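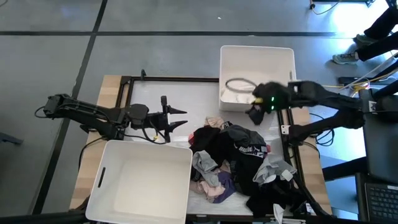

1 min read

Our comparison of two-fingered grippers moved on to clothing in July. Engelbert Grabner prepared the workspace, with an arm on either side of the table and a white bin above and below it. The right gripper is shown holding a black garment near the upper bin.

Two sets of fingers were compared: the Perkura set supplied with the arms, and a narrower set from Gellonell. Each was given 20 attempts on the same heap. The Perkura fingers completed 17. The Gellonell fingers did better on thin fabric but often took hold of two garments at once.

Yến Khổng also reduced the closing delay on the controller from almost 500 milliseconds to 300. This setting will be kept for the towel trials, which begin on Friday.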